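Door rules for the simulated house

I rewrote our door rules on Tuesday. The old sheet ran to four pages, and Ji-hoon Jeon told me he had stopped reading at page two. Fair enough.

The new one is short. Stop before the opening. Keep both grippers clear of the door panels and the frame. Log any contact, even a light one — Byung-club used to skip those, and so did I. A room layout gets 100 runs before we sign it off. 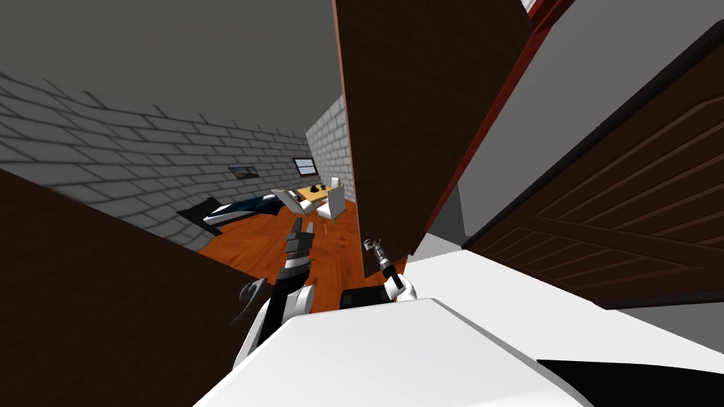

Both arms up at the bedroom doors, simulator view.

I also dropped the rule about closing every door afterward. It belongs with the task, and people kept copying it into the wrong place. Idano still has the old sheet, so check the heading before you print one. I'll do the kitchen drawers next.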